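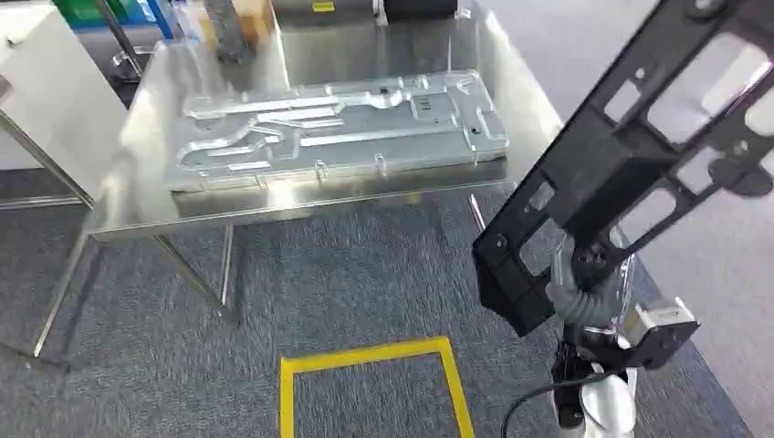
Posted by the Sedollow bench blog | 3/23/22 | Filed under: Checklists, Grippers

Pre-run inspection, clear panel handling, Juren gripper against Cilora gripper

I promised a few of you the checklist we use before a comparison run, so I've typed it up with all my scribbles left in. Ticks are what passed on the first go, crosses are what I had to go back to, and the chatter after each one is just me. The job is the same for both grippers: pick up the big transparent moulded panel off the steel table, hold it, put it back down where it came from. Sounds easy. It's a swine of a part!

Nothing gets powered until section one is finished, and I don't care how late we're running.

SECTION 1: FLOOR AND TABLE

1.1 Floor tape complete and stuck down. PASS
The yellow stuff on the carpet. I go along it with my foot and press any lifted corners. Carpet is rotten for tape, so if you're on hard floor you can do this one monthly and feel smug.

1.2 Nobody's bag, coat or lunch inside the tape. PASS
It was me last time. Moving on.

1.3 Table doesn't rock. FAIL, then PASS
Lean on each corner in turn with the flat of your hand. One corner gave a tiny knock, so I wound the foot down half a turn and tried again. Half a turn on a foot can be enough to throw your pick height out on a thin part, so touch off again afterwards (item 3.4).

1.4 Table top wiped, no grit. PASS
Lint-free cloth, then look along the surface from low down. Grit under clear plastic means scratches, and then you're arguing over which gripper made them.

1.5 Things at the back of the table clear of the arm's path. PASS, with a grumble
We do let stuff gather along the back edge. I ran the path at crawl speed with my hand on the stop and it all stayed well out of the way, but I'd like it gone by June.

SECTION 2: THE PANEL

2.1 Cracks, chips and old scratches marked on the sheet. PASS
Draw them on the outline sheet BEFORE the run. The ribs and channels catch the light so much that a scratch can hide quite happily beside one, so tilt the panel under the lamp and take your time.

2.2 Clip tabs along the front side intact. PASS
These are the bits I worry about. They're little clear things that stick out, and if the fingers close on one it's goodbye tab. Bend them very gently with a fingertip. If one feels soft, use another panel.

2.3 Panel lying flat, right way round. PASS
Curved channel to the left, long straight rib running off to the right. Written down here after I once taught a whole set of positions with it back to front — not my proudest afternoon.

2.4 Camera can find the outline. FAIL, then PASS
Oh, this one. Clear plastic on shiny brushed steel is about as unkind to a camera as you can get. There's a bright streak near the front edge of the table and the finder loved it far more than the panel. I turned the lamp away and dropped the exposure, and then it locked on to the ribs. The angular outline at the right end makes a decent landmark too. I tried a sheet of matt black card under the panel as well and that was better still, but the customer's tables are bare metal, so it's bare metal for the scored runs.

SECTION 3: ARM AND GRIPPER

3.1 Frame fasteners tight. PASS
Hex key on each one, no heaving. You're feeling for anything that moves.

3.2 Ribbed sleeve not split or pinched. PASS
Bend the joint both ways and look into the folds with a torch. The folds on the inside of the bend go first.

3.3 Gripper cable has slack and can't snag. FAIL, then PASS
Ours is a thin black one that loops out and drops down. With the wrist turned all the way over, the Cilora pulled its cable tighter than I liked. I let out a bit more and ran the wrist round again. The Juren was fine as it came.

3.4 Touch off to the table. PASS
Do it again after every gripper swap. Every one! Even if it's the same gripper going back on.

3.5 Stop button tested while moving. PASS
Moving, please. Testing it while the arm is parked tells you very little.

3.6 Grip force set to the lowest setting. PASS
Start low and creep up. The panel flexes before it slips, so watch the long rib: if it bows, you've gone far enough.

COMMENTS SO FAR

I haven't got scores to share yet, only impressions from setting up. The Juren is slower to close and I find that comforting on a part like this. The Cilora feels snappier and has a nicer release, but it's fussier about where it lands, and with a camera that's already struggling to see the part I'm not sure I want fussy. The Lumanlan controller talked to both without a tantrum, though it forgets the tool offset if you swap with the power on. Power off, swap, power on. I've stuck a note on the pendant.

Scored runs are 30 picks per gripper, and the sheet gets checked against the panel after every set. If you use the list and find a gap in it, leave a comment and I'll add it in.

Still open: item 1.5, and a spare panel in case a tab goes.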